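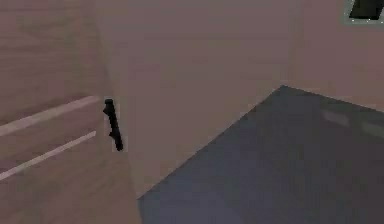 4. Demonstrationen in der Simulation aufnehmen

So, jetzt wird es endlich praktisch! Wenn ihr Kapitel 3 durch habt, läuft der Multik-Server, und der Aufnahmeclient hat sich einmal fehlerfrei verbunden. Falls nicht: bitte zurück zu 3.4, sonst sucht ihr später an der falschen Stelle (ich hab damit mal einen ganzen Nachmittag verbracht).

Wir sammeln pro Aufgabe 300 Demonstrationen. Zum Ausprobieren reichen erst mal 10, damit seht ihr schon, ob Steuerung und Speicherung zusammenspielen.

4.1 Szene laden und Blickpunkt wählen

1. Im Startfenster von Multik das Paket »Jandov« auswählen. Darin stecken die Innenräume mit Schränken und kleinen Tischen.

2. Unter »Startwert« 626 eintragen. Damit bekommt ihr denselben Raum wie ich und könnt eure ersten Aufnahmen mit meinen vergleichen.

3. Auf »Blickpunkte« klicken und die Liste durchgehen. Für die Griffaufgaben nehme ich gern einen sehr nahen, schrägen Blick auf die Schrankfront. Der schwarze Griff hebt sich gut vom hellen Braun ab, und man sieht die beiden hellen Streifen, die links auf ihn zulaufen.

4. Für alles, was mit Anfahrt zu tun hat, einen weiter entfernten Blickpunkt dazunehmen. Möbel dürfen sich dabei ruhig überlappen, solange der Weg über den Boden erkennbar bleibt. 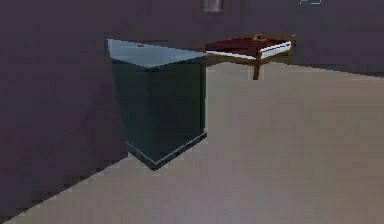 Rendering: Darcy Bolger / Projekt Pluren

Bei solchen Ansichten verdeckt der dunkelgrüne Schrank das linke Ende des Tischs mit der roten Platte. Lasst das bitte so! Das Modell soll auch mit halb verdeckten Möbeln klarkommen. Hinten auf der Tischplatte liegt noch etwas winziges Gelblich-Olives – bei dieser Auflösung sind das nur ein paar Bildpunkte. Wer Aufgaben mit so kleinen Objekten aufnimmt, braucht zusätzlich einen nahen Blickpunkt.

5. Auswahl mit »Übernehmen« sichern. Multik merkt sich die Blickpunkte pro Szene, nicht pro Aufgabe.

Achtung: Nach dem Übernehmen die Szene nicht neu würfeln. Die Blickpunkte bleiben zwar stehen, die Möbel aber nicht, und dann schaut die Kamera im schlimmsten Fall gegen eine Wand.

4.2 Aufnehmen

1. Controller einschalten und warten, bis der Wuyts-Treiber »bereit« meldet.

2. Aufgabentext eingeben, kurz und im Imperativ: »Öffne die obere Schublade.« Keine Romane, bitte.

3. Mit der Leertaste starten und die Bewegung zügig, aber ohne Hektik ausführen. Kleine Korrekturen unterwegs sind völlig okay, davon lernt das Modell sogar etwas.

4. Wieder Leertaste zum Beenden. Bei 2000 Zeitschritten bricht Multik von selbst ab und markiert die Episode als »zu lang«.

5. Mit J oder N angeben, ob die Aufgabe geschafft wurde. Im Zweifel N.

Hinweis: Misslungene Episoden nicht löschen! Die landen in einem eigenen Ordner, und Darcy braucht sie für die Auswertung.

4.3 Kurz gegenprüfen

Nach den ersten Episoden einmal »Abspielen« öffnen und jeden Blickpunkt einzeln durchschauen. Ich achte vor allem darauf, dass Bild und Gelenkdaten zeitgleich loslaufen. Hängt das Bild hinterher, in den Einstellungen »Synchron schreiben« anhaken und die Probeepisoden neu aufnehmen.

Vorsicht bei Netzlaufwerken: Da hatte ich schon angefangene Dateien, die sich nicht mehr öffnen ließen. Lieber lokal aufnehmen und abends kopieren.

Weiter geht es in Kapitel 5 mit dem Export.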